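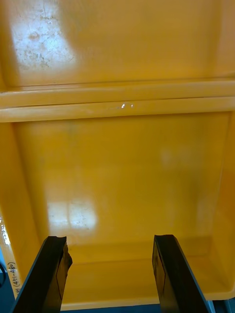 Teófilo Rengifo reckons a bin like that is the hardest thing you can give an arm to look at, and that anyone who has tried to teach one to find the bottom of a glossy tub will agree with him. His other remark, made on the same Saturday, was that he could have sorted the whole delivery himself before the arm had finished its calibration. Both remarks are worth keeping in mind through this section.

4. Setting up the bins

This section covers bin placement, lighting and the first trial run for the Kukameck arm when it is used for sorting small goods. Read section 3 first if the gripper has not been fitted yet. You will need a soft cloth, a marker, masking tape, a tape measure and more patience than the brochure suggests.

The brochure says the arm will "take over the sorting bench". In our workshop at Zandlow it has taken over one end of the bench, for one kind of item, when the blinds are down. That is useful to us on some days. Please set it up with that in mind and do not move anyone off the bench until you have seen your own results.

4.1 Placing the bins

1. Switch the arm off at the wall. The stop button on the base is not enough for this job, as the joints stay live.

2. Clear the bench within reach of the arm. Reach is 800 mm from the centre of the base, measured with the gripper closed.

3. Put the source bin straight in front of the base and the target bin behind it, with the rims touching. A gap between rims is where dropped items go, and the arm will not look for them there.

4. Tape the outside corners of both bins to the bench. Empty bins slide when a finger catches the rim, and the arm goes on working to the old position until somebody stops it.

5. Write the item range on the outer lip of each bin in marker. A yellow bin with a plain handwritten range such as (471-480) is easy enough for a person to read. The arm does not read it. The range in the software has to be typed in separately (see 5.2), and if the two disagree the arm will fill the wrong bin quite happily.

Note: You can use any rigid bin with sloping sides. Soft-sided crates are listed as supported. We have not had a good hour with one yet.

Caution: Keep hands out of the bins while the arm is powered. It has no means of telling a hand from a packet.

4.2 Light and glare

Most failed picks in our first month came from light. Shiny plastic throws back windows, lamps and anything else bright, and the wrist camera treats a hard-edged reflection on the floor of a bin as a thing to be picked up. It will reach down, close on nothing, lift, report a pick and carry the nothing across to the other bin.

1. With the bins empty, move the arm to the look-down position (menu, Poses, Look down) and open the live view.

2. Check the floor of the source bin for bright patches with straight edges. These are nearly always windows. Close the blind, or turn the bench, until the patch has gone or has softened.

3. Check the far wall and the next bin along as well. Hazy glare there matters less, but scuffs and dust show up strongly inside it and can be marked as small items.

4. Wipe both bins with the soft cloth. Leave the spray polish in the cupboard.

5. Repeat the check at the time of day you mean to run the arm. A bench that is fine at nine in the morning may be hopeless at four.

Note: Hedegaard sell a matt liner which cuts the glare well. It also lifts at the corners, and the fingers catch on it. We went back to bare bins and a blind.

4.3 Teaching the empty bin

1. Make sure both bins are empty and the fingers are fully open, with nothing held between them.

2. Choose Teach, then Empty. The arm moves through 17 positions and takes a reading at each. Do not lean on the bench.

3. When the arm stops, look at the depth map. The floor should be one even colour. A hole in the middle of it means the camera has been fooled by the shine, and you should go back to 4.2.

4. Press Save. If you press Back the readings are lost, and there is no warning.

5. Check the finger pads. Worn or chipped tips will still pass the self-test, which only measures how far the fingers travel. Run a thumbnail over the pads with the power off, and replace them if they feel uneven.

4.4 First trial run

Use one kind of item for the first trial. Boxed goods are best. Bags, anything on a card with a hanging hole, and anything clear should wait, and in the case of clear packets you may be waiting for a later model.

1. Put 30 items in the source bin, spread out in one layer.

2. Set the speed to Low and press Start. Stand where you can reach the stop button.

3. Keep your own tally on paper. The screen counts closures of the fingers as picks, so its figure will flatter the machine.

4. When the arm parks itself, count what is in the target bin, what is still in the source bin and what is on the floor.

5. Do the same batch by hand and time it. Write both times on the sheet in the back of this manual.

Step 5 is the one people skip. It is also the only one that tells you whether the arm is worth its place. Ours passed on small cartons, left running through the lunch hour, and failed on everything mixed. Flandutitz, who supply the software, quote 3,000 picks between faults. We asked what was being picked and are still waiting to hear.

4.5 If it goes wrong

Arm closes on an empty bin: glare, or Teach Empty was done with the blind in a different position. Repeat 4.2 and 4.3.

Arm stops above the bin and does nothing: it can see items but cannot find a way in. They are usually up against a wall, where the curve of the plastic leaves no room for a finger. Push them to the middle with the power off.

Fingers strike the rim: a bin has moved. Check the tape, then teach again from the start.

Arm reports "Complete" with items still in the bin: press Stop, then Start. If it says "Complete" a second time, take the items out and sort them yourself. We have spent whole afternoons on this message – the last few packets are always quicker by hand.

Household use is mentioned on the box, with toys and laundry given as uses. Nothing in this section has been tried on either, and the settings above should not be relied on for them. Go on to section 5 for labels and item ranges.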